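Standby Power in Shared Houses: A Small Survey of Masesside
Second-year project report, submitted 24 July 2024

1. Why we did this

Every student house in Masesside has an argument about the electricity bill, and every argument ends with somebody unplugging the microwave in a marked manner. We wanted to find out whether the marked manner saves any money.

2. Method

We put a questionnaire through 200 doors in June and got back more than we deserved, including one filled in by a child and one used as a shopping list. Houses that agreed to take part were lent a Carnix plug-in meter for a week. Readings were copied by hand on to a sheet, a system we chose for its cheapness and would not choose again. The total came to 733 usable readings after we had thrown out those in which the meter had been left in its box.

Appliances were sorted into three groups: things with a clock, things with a remote control, and things that just sit there. Kitchens supplied most of the third group.

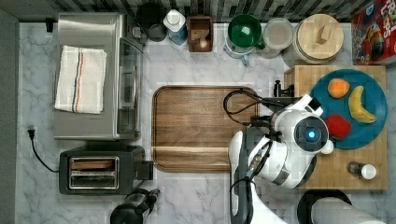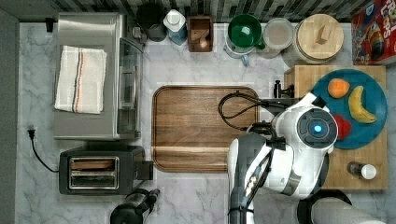
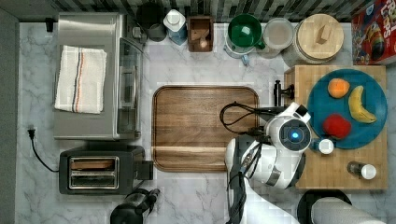

Figure 2. Toaster oven and two-slot toaster on a kitchen worktop, three views.

3. Results

Plain toasters drew nothing we could measure when idle. This came as a blow to the household on Skindell Road that had been unplugging theirs nightly for two years and had built a certain moral position on it. Games consoles and old set-top boxes were the real culprits, usually in the rooms of those who had complained loudest.

We had hoped to compare our totals with the Vondráček method from the course reader, but that assumes a house where people go to bed.

4. Problems

Two meters did not come back. Our sample leans heavily towards students, who were in, and away from everyone else, who had jobs. We had planned for 1,000 readings and costed the project for 2,000, so the spreadsheet has a good deal of white space in it.

5. Further work

A winter repeat would be useful, with heaters included. The meters should be numbered first.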